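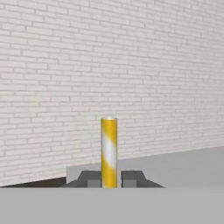
Garage Door and Opener Yearly Check
Brerkcombe Townhomes, Unit 174
Checked by: Irfan Bhutto, Durrani Door Service
Month: November

1. Door balance, opener disconnected
Pass. Stays put at waist height. Drifts down slowly from shoulder height, within limits.

2. Torsion spring
Pass with comment. Surface rust on the left end. Oiled. Owner asked how long it has left and I can't give a date. Do not try to adjust it yourself.

3. Lift cables
Fail. Right cable has broken strands near the bottom bracket. Both cables replaced during the visit.

4. Rollers and hinges
Pass with comment. 7 rollers fine, 3 noisy. Center hinge screw was loose, tightened.

5. Auto reverse, board laid flat under door
Fail on first try, pass after down force was turned back a quarter turn. Tested three more times.

6. Photo eyes
Pass. Left bracket was bent, straightened by hand. Keep trash cans clear of it.

7. Manual release cord
Pass. Handle is missing and the cord has a knot in it. New handle on order from Kestus.

8. Bottom seal
Worn at both corners. Daylight visible. Not a safety item. Owner will wait until spring.

9. Side door deadbolt
Pass with comment. Bolt drags on the strike plate. Filed the plate, key turns freely now.

10. Remotes and keypad
Old tenant's codes were still stored. All cleared, two remotes and the keypad set up again with Adhiambo Makori present.

Parts and labor: $290, paid by check
Open items: release handle (7), bottom seal (8)
Copy left with owner, copy to the Wumotberg office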